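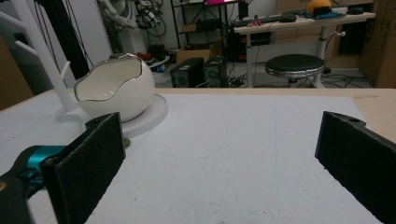
Small dishes and stands, autumn table

We collect small things for keeping rings and keys in order. Most of them are white, and they look best on a plain table.

Larosora bowl with stand. The bowl has the form of a cracked eggshell, with a thin metallic band on the rim. The little tree beside it has two short branches for chains.

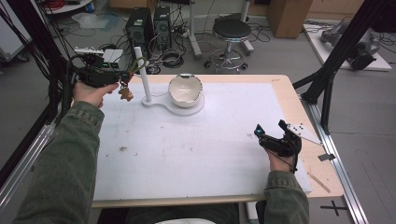 Drimthorpe Home Objects Club

The same white bowl and its tall post, with a bear charm on a short strap near by. Bowl and post share one base, so they are moved together.

Text: Iqra Khokhar, 12 November 2022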